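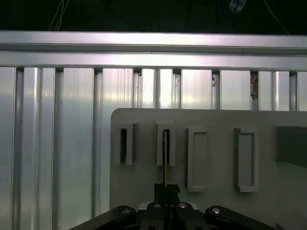

Wakano roster move: is a possession receiver worth the cap hit?
Forum: Arolell League > Free agency and rosters
Started Mar 18, 2018

Da-eun Cheon
The transaction list has Wakano signing Gavalas' starting Z receiver. Two years, 4000 per season against the cap, no option. I charted every Gavalas game last year and I don't get this one. He drew 80 targets, most of them on hitches and shallow crossers, and he rarely lined up on the line of scrimmage. Wakano already has that player in the slot. What they lack is an X who can release against press on the short side of the field. Paying starter money for a second underneath option leaves the same hole they had in the Barnedier playoff game, when the corners squatted on every route and the safeties never had to turn their hips.

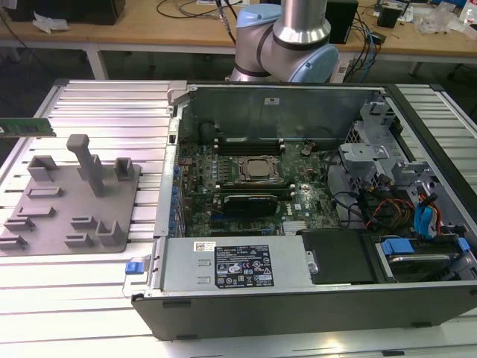

Segundo Guzmán
Re: Wakano roster move
Target depth is a scheme number. Gavalas ran three-step drops all season to protect a bad right tackle, so of course the routes were short. Put him in play action behind Wakano's line and the same player runs the deep over. I would want to see his separation on the few vertical routes he did run before calling him an underneath guy.

Da-eun Cheon
I have those. Go balls and posts against off coverage, he gets even with the corner and stays even. No stacking, no late burst. You can complete that throw on the back shoulder, but Wakano's quarterback doesn't throw it.

Segundo Guzmán
He didn't throw it last year. It's March. They have all of May to rep it.

The bigger effect is in the run game anyway. He blocks. If he can dig out a safety from a reduced split, Wakano can stay in 11 personnel and still run duo, and the defense has to choose between nickel and base before the snap.
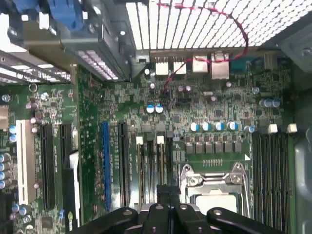

Deepak Chauhan
Moderator, Rosters and Cap
One correction on the money. The cap charge in the second year only becomes firm if he is on the roster when camp opens. Before that date Wakano can release him and carry nothing. So treat it as a one-year deal with a club decision attached. Also, please keep charting files in the Film section. Attachments in this section get deleted when the season rolls over.

Da-eun Cheon
Thanks, I had read both years as firm. That makes the contract easier to defend. The fit question stands.

Myung-ja Sun
Is anyone looking at third down? Wakano converted almost 40 percent, and the failures I remember were third and medium with the slot bracketed. A second receiver who wins at six yards breaks the bracket. Speed outside doesn't help much if the ball has to be out before the route develops.

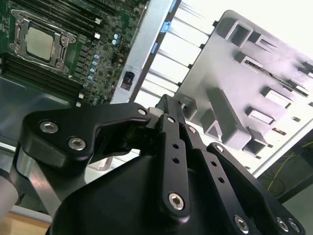 Signe Kjærgaard
Re: Wakano roster move
Brackets were a Barnedier thing. Most of the league played Wakano in plain quarters and rallied to the ball, and short catches in front of quarters is exactly what the defense wants to give you. You beat it by holding the safety with the number two and running the post behind him. Same personnel problem Da-eun started with.

Myung-ja Sun
Barnedier is the team they have to beat, though. I would build for that game.

Segundo Guzmán
You also don't need raw speed to run the post behind a safety who has bitten on play action. You need the fake to be good and the split to be right.

Signe Kjærgaard
Against a safety who bites, sure. The two at Barnedier don't. Go back to the second quarter - the run fake is clean and both of them are still gaining depth at the mesh point.

Da-eun Cheon
I'll post the route chart in Film tonight, sorted by coverage. The quarters snaps are tagged separately.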